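Terra preta at Furkik: midden or deliberate field soil?

pedon_11
The thread on raised fields drifted onto dark earths, so I am splitting it off. The Furkik plot report treats the whole dark horizon as intentional soil-making. I do not think the section supports that. The dark layer is thickest next to the house floors and thins out toward the stream. That is the distribution you get from kitchen waste and hearth sweepings. Calling it agriculture needs some evidence of planting in it.

mvasko
Thickness alone doesn't separate the two. House gardens are also next to houses. What does the phosphorus do with distance? If calcium and phosphorus drop together and the charcoal stays high, you are looking at burned field residue with very little bone in it, which is a different process from a dump.

pedon_11
Phosphorus drops faster than charcoal. I agree that is awkward for a pure midden reading. But charcoal travels. Slope wash would carry the fine fraction downhill and leave the heavier bone behind.

Bumell
Slope wash should sort by size, and the report gives size classes. The coarse charcoal is still there at the outer pits. I went through the appendix again last night.

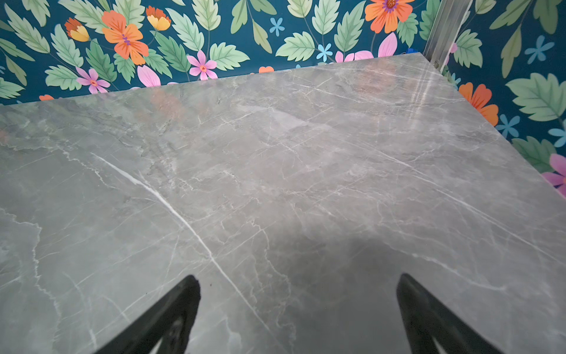 Gray marble-effect top, white veins.

Back to the point: coarse pieces at the outer pits did not wash there. Somebody burned something in place, more than once. Whether they were clearing for manioc or just keeping the brush down is a separate question, and the report jumps over it.

tierra_lenta
There is also the matter of what the surrounding forest is made of. The inventory lists palms and Brazil nut at densities well above the control transect. Long fallow with selective sparing of useful trees would do that. A village dump would not.

mvasko
Careful. Brazil nut likes disturbance and agoutis move the seed. A dense stand near an old settlement is consistent with management, but it is also consistent with abandonment. Ivan Mykhailiuk made this argument in his talk in October and I have not seen a good answer to it -- the tree data and the soil data get used to prop each other up, and neither is dated independently.

tierra_lenta
He had 3 radiocarbon dates, all from one pit. I would not hang a general objection on that either.

pedon_11
The dates are the weak part of everything here. Old wood effect on charcoal from large hardwoods could be centuries. Short-lived material such as palm nutshell would fix it, and the flotation samples apparently have some.

Bumell
They do. 11 bags with carbonized nutshell, two of them from the outer pits, still unsubmitted as of 1st May. If the outer nutshell comes back the same age as the house floors, field use during occupation looks likely. If it is younger, then later people were working an abandoned village. 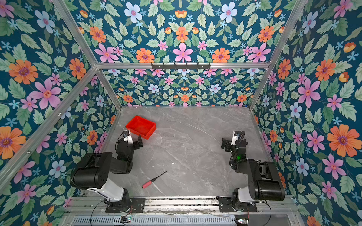 Either result is more useful than another round of soil chemistry. I would also want phytoliths from the same contexts, taken in a column, with the modern surface sampled as a blank.

mvasko
Agreed on the phytoliths. Maize would settle part of it. Manioc leaves very little, so absence means nothing.

pedon_11
Then I will soften my claim to "midden near the houses, unresolved beyond them." I still object to one label for the whole horizon.

Related threads
Vasylenko transect: species list and corrections
Anar raised fields, drainage or planting?
Fallow length and charcoal size classes
Flotation mesh for small seeds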